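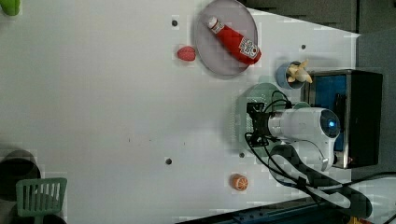

Según preguntaba una lectora de Allden, ¿por qué el kétchup se queda quieto en la botella y luego sale todo de golpe? La respuesta está en un tipo de materia que no se comporta como el agua.

El kétchup es un fluido no newtoniano. En reposo es espeso. Cuando se agita o se aprieta el envase, sus componentes se reordenan y fluye con más facilidad. Por eso muchas botellas son de plástico flexible: la mano ejerce presión y la salsa sale por el tapón.

El agua es distinta. Su viscosidad – la resistencia a fluir – no cambia al agitarla. A nivel del mar hierve a 100 grados.
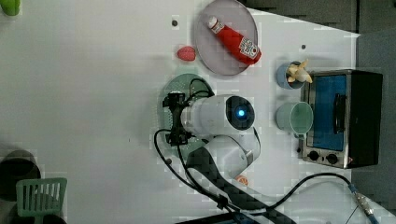 Calor seco y calor húmedo

Un horno pequeño de mesa cocina con calor seco. Unas resistencias eléctricas se calientan y emiten radiación infrarroja, y el aire del interior también sube de temperatura. La puerta de vidrio deja ver los alimentos sin abrir.

Una olla con agua cocina con calor húmedo. El agua líquida no supera su punto de ebullición, así que los alimentos no se tuestan. En el horno se trabaja a más de 100 grados y la superficie del pan se dora.

El colador separa un sólido de un líquido. Se llama filtración por tamaño: lo que es mayor que los agujeros se queda dentro y lo demás pasa. 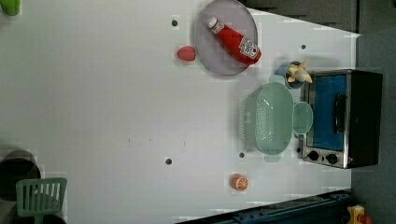 El tamaño de los agujeros decide para qué sirve cada utensilio. Con agujeros grandes se escurre pasta; con una malla fina se lava arroz. La espátula con ranuras aplica el mismo principio, pues levanta el alimento y deja caer el aceite o el caldo.

Experimento: la cocina de juguete como laboratorio

Hacen falta un colador, 2 recipientes, agua fría y 3 materiales: garbanzos secos, arroz y sal. Se mezcla todo en un recipiente y se vierte en el colador, con el otro recipiente debajo. Después se anota qué ha quedado arriba y qué ha pasado. La sal disuelta atraviesa siempre los agujeros – sus partículas son demasiado pequeñas para cualquier colador. 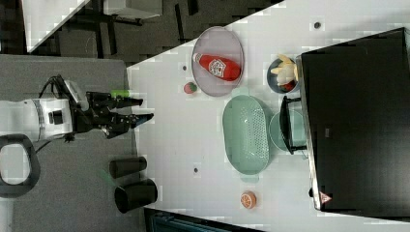

Plato con kétchup, fruta y colador sobre la mesa blanca.

Los garbanzos y el arroz del experimento no se comen crudos.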